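洗衣厂里的新工种：Mesemo员工戴上头显教机器叠衣服

2020年11月20日 Dralcombe报道

洗衣企业Mesemo日前宣布，设在Dralcombe厂区二楼的自动化训练间正式编入日常生产排班，从各车间抽调的40名员工将轮流上楼，用手持夹爪示范抓取、展开和折叠衣物的动作，供公司正在开发的叠衣系统Irkeo学习。训练间从6月开始试运行，到现在已经积累了700多小时的示范记录。

对一家干了多年洗涤和熨烫的工厂来说，这是个不小的变化。Mesemo主要承接酒店布草和企业工作服，每天要处理大量衬衫、围裙和床单。洗和烘早就交给了机器，熨平也有流水线，唯独最后那一道叠放始终靠人。衬衫从烘干机里出来时皱成一团，袖子可能卷在里面，领子可能压在底下，每一件的样子都不一样，传统的折叠设备要先由工人把衣服铺平、对齐、送进夹口，省不了多少力气。

Irkeo走的是另一条路：先看熟练工怎么做，看得足够多，再自己上手。示范者拿着夹爪，像平时用手指捏布那样去夹衣角、提肩线、抚平下摆，夹爪上的相机把动作记下来。另一些人戴着头显、握着手柄工作。训练间的布置也尽量往日常环境靠，有带床头的长床，有铺着垫面的大台子，还有一台嵌在白色台面下的滚筒洗衣机。台子上常常还搁着手机、笔之类的零碎东西。项目组希望系统见过杂乱的桌面，将来换个地方也能认出哪一块是衣服。

项目协调人Siiri Mägi原先是叠衣组的组长，在流水线尾端站了很久，今年夏天才调到楼上。说起新岗位，她的语速明显快了起来：“我第一次拿夹爪的时候，连一件T恤都提不起来，两根指头老是打滑，气得我想直接上手！练了七天才顺过来。后来我发现，自己叠了这么多年衣服，从来没想过第一下该捏哪里。现在每天都在想这个，特别有意思。”

她说，组里的老员工上手最快，因为他们知道布料会往哪边垮。有人习惯先找领子，有人先找侧缝，一开始大家还争论谁的办法对，工程师听了一会儿，请他们把两种叠法都录下来。如今训练间墙边的记录本上，光是长袖衬衫就写了好几种起手方式，每一种都用首创者的小名命名。

参与者每次上楼做一个半班，其余时间仍回原岗位。示范工作按技术岗计薪，比叠衣岗高一档，公司还为参与者安排了设备维护和数据检查的课程。检查数据的人要把录像从头看到尾，挑出夹空、掉落或者中途停顿过久的片段，标上原因。这项活儿不用久站，几位膝盖不好的员工主动报了名。

负责早班叠衣的一位女工说，她最初听到“机器人”三个字心里直打鼓，以为叠衣组要散了。跟着训练间干了几轮之后，她对机器现在的水平有了底：“叠毛巾已经挺像样了，叠衬衫嘛，还得再学学。它有时候捏着袖口愣在那里，我在旁边急得不行，恨不得喊它往左一点。”她打算明年报名学维护。

担心并没有完全消失。员工代表在上个月的沟通会上问得很直接：系统真正上线以后，叠衣组的人去哪里？Mesemo给出的书面答复是，叠衣组现有人员在系统投入使用后不裁减，岗位调整须事先与本人商议，示范录像只用于Irkeo的开发，不作为个人绩效考核的依据。代表们还要求把连续佩戴头显的时长写进排班规定，这一条目前正在商量，试行办法是每录完一组就摘下来歇一歇，眼睛不舒服的人可以随时换去做数据检查。

为系统提供机械臂支持的是同在Dralcombe的设备商Paisan。机械臂就装在训练间里，和做示范的地方在同一个大房间，员工抬头就能看见。Mägi认为这样的安排帮了大忙。过去厂里上新设备，往往是调试好了才搬进来，工人拿到的是一张操作卡；现在调试的人和干活的人隔着几步路，有问题走过去就能说。领口朝下的衬衫怎么翻过来，就是一位熨烫工在机械臂旁边比划了半个下午才讲明白的，工程师随后改了抓取的顺序。

下一阶段，项目组准备把测试衣物扩充到400件，重点加入有弹性的面料、带拉链的工装和客户送来的旧制服。旧衣服洗过太多次，布料发软，边缘也不齐整，正是叠衣组平时最头疼的一类。测试会先在夜班之后的空档进行，不占用白天的产线。毛巾和方巾的折叠有望最先进入实际使用，衬衫还要等，公司没有给出具体日期。

Mägi倒不着急。她现在每天早上先去楼下的叠衣组转一圈，看看有没有人碰到难叠的款式，有就借一件拿到楼上。前几天她抱上来的是一件腋下带松紧的厨师服，几个人围着琢磨了好一阵，最后叠得方方正正。“录下来了！”她说，“机器什么时候能学会我不知道，反正我们几个先学会了。”

她还在训练间门口贴了一张报名表，给下一轮想上楼试试的同事。表上最后一栏写着“你最拿手的叠法”，已经填了的人里，有一位洗涤车间的司炉工写的是：床笠，一个人就能叠平。

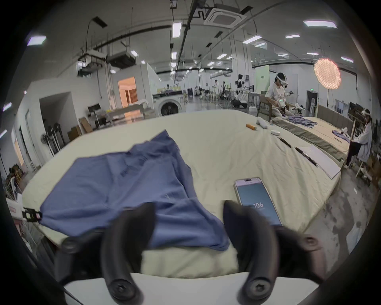
员工报名须知

下一轮训练间轮岗面向Dralcombe厂区全体员工，各班次均可申请，不要求有叠衣经验。报名表可在训练间门口领取，填好后交给本班班长或直接交给Siiri Mägi。首次参加者先练习手持夹爪，熟悉之后再排入正式录制。需要佩戴眼镜的同事请在表上注明，以便提前调整头显。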